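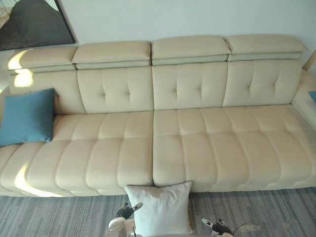
What does a home tidying robot do?

It picks up light things from the floor and puts them where they belong. A tidying robot has two arms, and at the end of each arm is a gripper, the part that does the job of a hand. The model in this guide is the Halel, sold by Ludenholm.

How does it pick up a pillow?

A pillow is harder to grab than a box. It bends, and its shape changes when it is squeezed. The Halel places one gripper on each side and closes them slowly. It then lifts with both arms at the same speed. If one arm rises faster, the pillow tips.

How does it know where the sofa is?

A camera on the robot's head takes pictures of the room. A computer compares them with many other pictures of furniture and works out where the seat starts and where the floor ends. Strong sunlight can make part of a pale sofa look white, so the computer has to look for edges and seams too.

What comes with it?

The box holds the robot, a charging stand and 2 spare sets of finger pads. One full charge takes 90 minutes. The printed manual has a chapter for young readers, written by Natalia Cervantes.

Can children use it?

An adult must set it up and stay in the room. Keep your hands away from the grippers while the arms are moving. The red button on the back stops both arms - press it if anything gets stuck.

What can't it do?

It can't climb stairs, fold blankets or lift heavy things. It does not know which pillow is your favorite unless someone enters that in the settings.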